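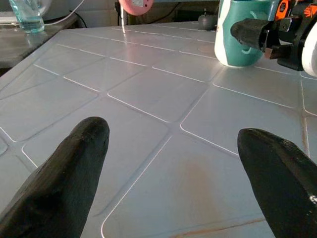
Protex releases Mnguni 2 control software for household robots

Protex has released version 2 of Mnguni, its control and planning software for robot arms working in ordinary homes. The release is open to partner laboratories from November and replaces the version in use at the Dralow office.

The main change is in how the software decides where one arm may go while another is close to the same object. Under the earlier version, each arm planned its own path and stopped when it came too near the other. Mnguni 2 plans for both together and updates the plan as the cameras report new positions. An arm that is already beside a mug, for instance, can hold its place while the second approaches across the countertop or waits with its fingers open.

"Our partners told us that the stops were costing them more time than the movements," said Chantelle Van Wyk, who leads the control software group at Protex. "We have moved that decision into the planner, where it can be made earlier and with better information."

The perception software has also been revised. Shiny surfaces were a known weakness of the first version, which could read a reflection on glazed tile as the edge of an object. The new version compares several views from the wrist camera before it marks an edge, and it gives less weight to any view in which bright light hides part of the room. Grout lines are now treated as part of the surface they cross.

The group tested the release on 309 recorded runs, most of them from kitchens in regular use. Protex said that the number of unplanned stops fell by around 30 per cent when compared with the earlier version on the same recordings. Full results will be provided to partners with the release notes.

Testing in lived-in rooms was a condition set at the beginning of the project. A kitchen with a window at the far end, a glossy floor and cloths lying on the tiles gives the software a harder task than a laboratory bench, and layouts of this kind will continue to be used for each new version.
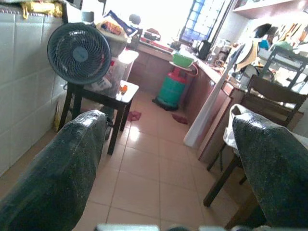

Changes to tooling

Mnguni 2 includes Furkell, a replay tool that lets an operator step through a recorded run and see what the planner knew at each point. Camera views, joint positions and planned paths are shown on one timeline. Operators can mark a section, add a note and send it to the development group without exporting the whole recording.

Fatima Mabuza, who manages partner support, said the tool had been requested by almost every laboratory using the software. "A written fault report rarely tells us enough — we need to see the path the planner had chosen and the one it turned down," she said.

Furkell can open recordings made with the earlier version, although planned paths will be missing from those files.

Gripper settings have been moved out of the main configuration and into separate profiles. Laboratories that work with more than one type of finger can change the profile between runs without restarting the planner. Finger length and the thickness of any padding must be entered again, as values from the earlier version are not carried across.

Availability

Partner laboratories will receive access details through their usual support contact. The earlier version will be supported for a further 3 months, after which fixes will be made to Mnguni 2 only. Questions about moving existing projects should be sent to the partner support desk at Dralow.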